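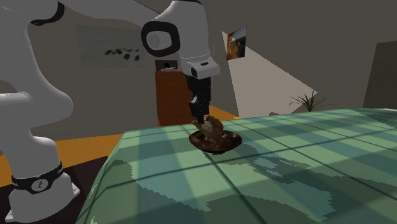
Mamo Example Collection: Frequently Asked Questions

What is Mamo?
Mamo is the part of the Nornside project where we gather examples for a robot arm to learn from. Everything happens in simulation, on kitchen and dining tables. People steer the arm, we keep the recordings, and the learning system studies them. We love this work and we're always glad when somebody new wants in!

Do I need to know how to program?
Nope. If you can use a mouse and keyboard you can record. Setup is one installer, and the practice room opens by itself the first time.

What exactly counts as one example?
One try at one task, start to finish. You get the instruction in writing, something like "pick up the food from the plate," and you press Record, do it, and press Stop. The file holds the camera views, the joint positions, and how far the gripper is open at every step.

How many do you have so far?
The first release has 3,000 examples across 548 room layouts. Kane Ashby is building more layouts for February, with new tablecloths, wall colors and window light. The light matters a lot – a sunny stripe across a checked cloth can throw off a system that has only seen plain tables.

Why food? Isn't a block easier?
Much easier! Blocks have flat sides. A lumpy brown food item on a round plate makes you think about where the two fingers should go, and every person picks a slightly different spot. We want all those spots in the set.

I bumped the plate. Should I delete the recording?
Please keep it. Mark it "contact" in the Sillitz viewer and carry on. If you fixed the mistake and finished the task, mark it "recovered" too. Those are some of our favorites.

Can the arm's shadow cover the object?
Yes, leave it alone. Don't move the light between tries either, or the layout number will no longer match.

How long does a session take?
Most people stop after 2 hours. Your hands get tired before you notice, and the grasps get sloppy.

Is there a limit per person?
250 examples per release, so that no single steering style takes over.

Where do my files go?
They upload to Jodeck when you close the session. If the bar sticks, leave the window open and hit Retry. Nothing is erased from your computer until the upload has been checked.

Page last updated 2024-12-21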